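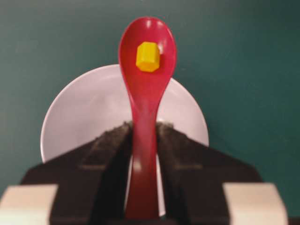 Grinero opens evening kayak tours on Lake Pasine

Pasine, 12th August — Grinero, the outdoor company from the north shore of Lake Pasine, is happy to announce its new guided evening kayak tours. The tours start from the Mindcombe boathouse and take guests along the quiet eastern side of the lake, where motor boats are not allowed.

Each tour lasts four hours, with a long stop on the small beach under the Tomić farm. The guests will have there a warm supper, prepared by the farm kitchen, and time to swim or simply sit near the water. After the supper the group paddles back to Mindcombe with lamps on the kayaks.

"For many years our guests asked us if they can stay on the lake after the day tours are finished," said Xolani Visser, founder of Grinero. "We wanted to do it properly, so we waited until we had the right guides and the right lamps. In February we paddled the whole route ourselves, in very cold weather, and I can tell you that in summer it is much more pleasant."

No experience with kayaks is necessary. Before leaving the boathouse, every guest receives a lesson in shallow water, where the guides show how to hold the paddle, how to turn and what to do if the kayak tips over. All kayaks are for two persons and are wide and steady. Guests who feel less sure may ask to share a kayak with a guide, at no extra cost.

Last season Grinero took 1,677 guests on its day tours, and the company expects that a good part of them will come back for the evening ones. The day tours continue with the same timetable as before.

The price of the evening tour is 165 per kayak. It includes the kayak, the life jackets, a dry bag for phones and clothes, the lesson and the supper for two. Drinks at the farm are paid separately. A vegetarian supper is available if it is requested with the booking. Children from ten years can join together with an adult.

The tours depend on the wind. If the guides decide in the afternoon that the lake is too rough, guests are called by telephone and can choose another evening or have their money returned in full. Light rain is not a reason to cancel — the guides have rain jackets in all sizes for those who forget their own.

To celebrate the opening, the first 200 guests who book an evening tour will receive a voucher for a free half day of kayak rental, valid until the end of next season.

Bookings are made at the Mindcombe boathouse or by telephone at the Grinero office in Pasine. Groups and companies who want a private tour are asked to contact the office in advance.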